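Search articles, quizzes, forums
Search

We use cookies to keep you logged in and to remember your spoiler settings. Accept all / Manage

The Woman Who Subtitled a Space Opera for Her Grandmother

An interview with Joyce Okoth of the fan subtitling group Ekotik

By Sheldon Lavoie

Joyce Okoth answers my call at six in the morning her time, already on her second cup of tea and already talking about commas. She has strong feelings about commas. A subtitle has so little room, she tells me, that a comma in the wrong spot can make a villain sound like he's ordering lunch.

If you watch older animated shows in English, and especially the slow, strange ones that never got an official release, you may well have read her work without knowing it. Joyce runs Ekotik, a tiny fan group that has spent years on a single series: Skallell, a 49-episode space opera about a mail ship that keeps delivering letters after the war that caused them has ended. I love this show beyond all reason, so please forgive me if I gush!

"I started because my grandmother wanted to know what was going on," Joyce says. "She'd sit next to me while I watched it raw, and every few minutes she'd poke my arm. 'What did the captain say? Why is the cook crying?' I was guessing half of it. After a while I thought, fine, I'll learn it properly and write it down."

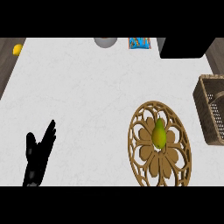
How long does it take to subtitle one episode?

Two evenings for a rough translation, Joyce says, and then a good deal longer for everything after it: timing, editing, signs, songs, and what the group calls the grumble pass, where everybody watches the same episode and complains out loud.

The grumble pass is where Kyung-hwa Myung comes in. She edits every script, and she joined after sending Joyce a long, polite, devastating email on the first episode.

"I read it standing up in the hallway with my coat still on," Joyce says. "Every single thing in it was right. I'd had the captain say 'Affirmative' all the way through, because I thought that's how people talk on spaceships. Kyung-hwa pointed out that he's a tired man who used to teach elementary school. He'd say 'Sure.' So now he says 'Sure,' and he's a completely different person."

That one word is my favorite thing about their version. There's a moment in the Skelalville arc, when the crew has landed in a town where every house has a mailbox and only one of them has anyone living behind it, and the captain is asked whether he'll carry a letter back. He says "Sure." I had to pause the episode and go stand in my kitchen for a bit.

I ask Joyce about honorifics, knowing full well that this is the question that has ended friendships. She laughs for quite a while.

"We keep them when they matter to the plot, and we drop them when they don't, and that makes everyone angry equally. The engineer changes how she speaks to the cook in the middle of the show. If you've cut all of that, you've lost a whole love story. But I don't need six of them in a scene where people are moving boxes."

And translator's notes? Does she still use them?

"I used to put in so many! There was one in the early episodes that filled the top half of the screen. It was a note on soup." She groans. "Dennis took it out and I sulked for days. He was right, though. If the joke is dead, a paragraph above its head won't bring it back."

Dennis Athumani does the timing, meaning he decides when each line appears and when it goes away. It sounds like a mechanical job, and Joyce gets quite fierce when I suggest so.

"Timing is acting. If the line comes up too early, you've read the confession before she's opened her mouth. Dennis will hold a line back for a breath so that you get it when she does. Watch the farewell at the docks with his timing and then watch anyone else's. I'll wait."

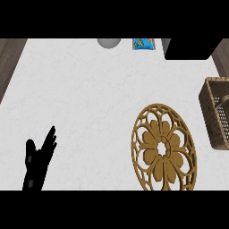
The other thing she wants people to watch for is the songs. Most groups either leave song lyrics alone or translate them flat, and Joyce did it flat herself for the first stretch of the show. Then Sharon Mollel wrote in to say that the ending theme could be sung in English if somebody was willing to fight with it. Sharon sings in a choir, and she fought with it for most of a winter. The result fits the tune syllable for syllable, and it keeps the image of the stamp peeling off in the rain, which I'd have sworn was impossible.

"I sang it in the shower for weeks," Joyce says. "My neighbors can probably do the harmony."

We talk for a while about Segura, the navigator, who is the character people either adore or skip. I adore her. She speaks in the grand, booming way of somebody who has read too many old adventure novels, and she's also nineteen and scared of the dark. Joyce went through several versions of her voice. The first was full of "thee" and "thou," and it wore everybody out by the middle of the episode.

"What worked was letting her start big and run out of steam," she says. "She'll open with 'Behold, the gulf between the stars!' and finish with 'so, um, we should probably turn left.' It's all there in the original. She forgets to keep it up when she's nervous. When I found that, I typed the rest of her scenes in one night."

The finale script came to 3,025 words, the longest of the lot, and they finished it in April. Joyce tells me she watched it with her grandmother, start to finish, with no poking. I ask what her grandmother thought.

"She said the cook should have married the engineer sooner. Then she asked me what we're watching next."

They haven't picked yet. Kyung-hwa wants a gloomy mystery set at a boarding school, Dennis wants anything with shorter sentences, and Joyce has her eye on an old baking comedy with a lot of wordplay about bread. She tried out a few of the puns on me. I voted for the baking comedy.

Get our newsletter! New interviews and episode guides in your inbox. Enter your email address / Sign me up

5 comments

mailshiprat
The "Sure" thing!! I noticed that on my second watch and thought I was imagining it. Great interview.

teacup_orbit
I kind of miss the soup note. I learned a lot from the soup note.

Segura Defense Squad
"so, um, we should probably turn left" is my email signature now

plainoldgreg
Still think honorifics should stay in all the time, but I see what she means with the engineer and the cook. Does anyone know if the English ending lyrics are written out somewhere? I can't catch the second verse.

teacup_orbit
@plainoldgreg they're in the episode 12 subs, just turn them on during the credits. Second verse starts with "Postmark fading"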